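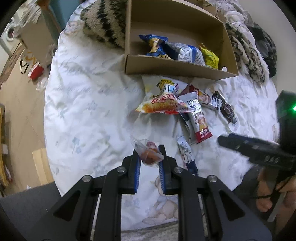
From: Lachlan Dunbar
Date: 30 May 2020
Subject: Re: [wells] Short cycling after tank replacement

On the cycling question:

> We replaced the old galvanized tank with a Cornesex 80-gallon
> bladder tank in December. The pump is a Skornell submersible set at
> 162 feet. Since the swap it kicks on for a few seconds, shuts off,
> and kicks on again whenever a faucet is open. Cut-out is 66 psi by
> the gauge. The installer says the switch is bad and wants to put
> in a Skuvex controller. Is that a reasonable next step?

I would hold off on the controller. A bad switch can do this, but the more common cause with a new bladder tank is precharge. Tanks ship with whatever the factory put in them, and it often does not match the switch setting.

You gave the cut-out but not the cut-in. Open a hose bib, watch the gauge, and write down the pressure at the moment the pump starts. Then check the tank as follows.

1. Turn off the breaker to the pump.
2. Open the drain at the bottom of the tank and leave it open until the gauge reads zero and flow stops.
3. Read the air valve on top of the tank with a tire gauge.
4. Set the air to two psi below cut-in. The drain stays open while you do this.
5. Close the drain, restore power, and time one full cycle with a single faucet open.

A reading taken with water still in the tank is just the system pressure. If you got a number from the installer, ask how he took it.

If water comes out of the air valve, the bladder has failed and the rest of this does not apply. Call the dealer about the warranty.

If the precharge is right and the cycling continues, look at where the switch is mounted. It belongs on the tank tee. When a tank is swapped, the new one sometimes ends up on the far side of a filter or a partly closed valve, and the switch then sees a spike every time the pump starts. I had this at my own place with a Frade sediment filter between the two. The gauge at the switch hit 74 while the tank side was still well below cut-out. Moving the filter downstream fixed it.

Also check the small nipple under the switch. Iron scale plugs it, and a plugged nipple makes a good switch act erratic. It is a cheap part, so replace it instead of trying to clean it.

Please post the cut-in, the drained precharge, and the order of parts from the wellhead to the house.

Lachlan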